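The Trandis sports center opened its back rooms to the public for an afternoon in August, and I went along with Veronica Grecu, who coaches at a school nearby and wanted to see how a bigger place stores its equipment. We got there just after 3 and were given a paper map, which we didn't use.

The main hall was set up for badminton. Behind it is a long corridor with the mat store, the ball cages and a repair bench where Slamet Krishnan was putting new grips on rackets. He told us the center has 1,980 items on its equipment list, and that the list is out of date. The mats are stacked flat now. They used to stand on edge and bent in the middle.

The ball cages were less interesting than I expected — mostly basketballs. Veronica asked about pumps and got a long answer.

The last stop was the small equipment room, run by Emanuel Stoica. Beanbags, cones, hoops and jump ropes come back here after the children's classes. A class of 20 can leave the ropes in quite a state, and he would sooner have them in a heap than tied in knots by someone in a hurry. Visitors were welcome to sit on the floor and help sort.

His method is simple. Find a handle first, pull a little slack through, and leave the tight spots until last. Once a rope is free, he winds it around its own handles and puts it in a clear plastic box. Plastic ropes keep the bends from the last time they were wound, so they spring back into loops as soon as you let go. Thin ropes get caught up with thick ones, and he would like to keep them apart, but there is only one shelf.

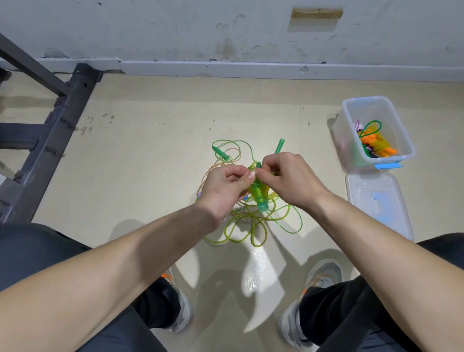
We stayed in that room longer than in any other. Coffee was in the lobby afterward, and the parking lot behind the hall was free until 6.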